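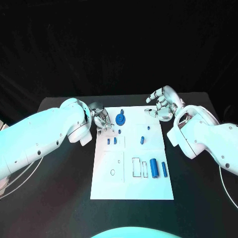

Print this page | E-mail this page

Pustiton Craft Room Users' Group
Minutes of the meeting held on 06/12/2025 in the small room at Grondia

1. Opening
The meeting was opened at the usual hour. The minutes of the November meeting were read and accepted with one correction: under point 3, "black curtain" must be "black cloth".

2. The dark table
The table with the matt black top remains in front of the black backdrop. Several members find that a dark top is tiring for the eyes when the work is small. It was agreed to put a white paper sheet under the small pieces, with the long side pointing to the backdrop. The sheet should be changed when it has marks on it.

3. Paper
The order from Maluleke has arrived. We received 332 sheets and the invoice says 366. The secretary will write to Maluleke and ask for the missing sheets or for a credit. Until there is an answer, the invoice is not paid.

4. Blue gear-shaped disc
It was asked if the blue disc belongs to the Plorker set or to the older box. This could not be decided. It will be kept with the Plorker set for the moment. A member offered to compare it with the list at home.

5. Backdrop
The cloth hangs in folds, and one part of the group would like it to be ironed and stretched. The other part sees no need. After a discussion of around 100 minutes in two meetings, it was voted to leave the cloth as it is. There were 2 votes against.

6. Storage
The lower shelf in the cupboard is again too full. Members are kindly asked to take home what is their own before the next meeting.

7. Other matters
The key for the side door must be returned to the hook. The wish for a second lamp is moved to the next agenda.

The meeting was closed. The next date will be sent by e-mail.

Minutes written by the secretary

Contact | © Pustiton Craft Room Users' Group | Back to top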